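Kitchen and Counter Tasks: Gallery

Stonthorpe workshop, bench series. Updated 10 June 2026.

Most of the household and shop-floor jobs we have tried since January fall into two groups. The first is moving rigid things from one known place to another: mugs, tins, boxed stock. Two arms on a bench now do this at a speed a shopkeeper would find dull but usable. The second is everything soft, thin, sticky or breakable, and progress there is slower.

Cake finishing belongs to the second group. It is a common counter job in small bakeries and takes a trained person very little thought: candles in, card in, box closed. For a machine it is a chain of separate problems. A candle has to be picked singly from a pile, turned upright and pushed in far enough to stand. A card has to be held by its face or edge without bending. The frosting gives no useful resistance, so an arm that is 4 mm low leaves a mark before any force limit trips.
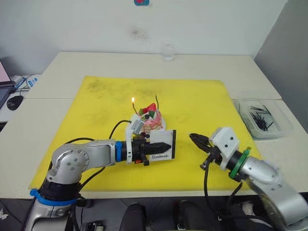 Force limits can be tightened, but then the arm stops early and the candle leans. The Praltside controller lets us set a separate limit for the last part of the downward move, and this has helped more than any change to the fingers. We also tried the softer Camomer pads. They grip card well and thin sticks badly.

Training for the counter jobs used 3000 recorded runs, 400 of them with cakes or foam stand-ins. Foam is cheaper and keeps its shape - too well, in fact, and a policy trained mainly on foam presses too hard on sponge.

Could a bakery use this yet? For boxing and shelf work, possibly, with someone nearby. For finishing, no. A member of staff is faster, and can repair a smudge with a palette knife, a step we have not attempted. The Pollock trial will cover lids and ribbon next, starting with lids.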